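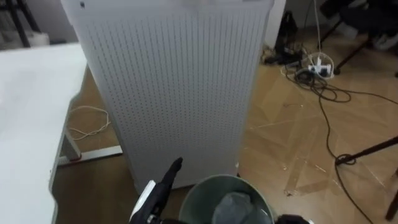

**Can someone with no programming background teach a robot to tidy a room?**
With a pair of hand controllers and a short training session, most people can record a usable demonstration on their first day.

BRUTARITZ, 26 September 2021 — Hadum today released Namau, a set of tools for teaching household jobs to two-armed robots by remote control. An operator guides both grippers through a task while the software records the arm movements and the view from the head camera. Those recordings are then used to train the robot to do the job without an operator.

The first release covers picking up litter and dropping it into a bin. It includes 1,298 demonstrations recorded in furnished rooms, with desks, appliances and cables left in place. Operators vary the starting position of the trash between recordings — on a tabletop, on the floor or on top of an appliance. 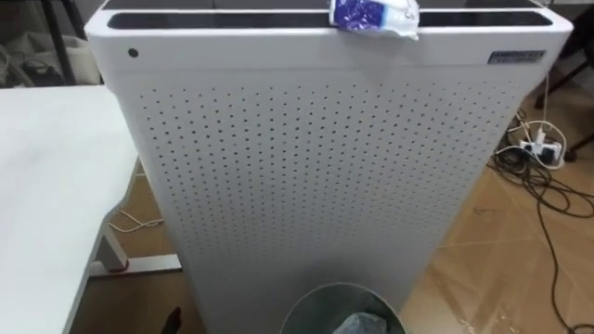

*A plastic wrapper on top of an air purifier, with a trash bin in front.*

Each operator completes 30 practice runs before recording begins. Demonstrations that include a dropped item are kept and labeled, so that customers can choose whether to train on them.

Namau was developed with Rawashdeh, which supplied the hand controllers and tested the recording software from March. The controllers connect by cable or over a local network.

Namau is available now to research groups and robot makers. A license covers 2 robots and access to all recordings in the first release. A further 700 demonstrations, covering wiping and sorting, will be added for current license holders at no charge.

Requests for evaluation copies should be sent to the Hadum press office in Brutaritz.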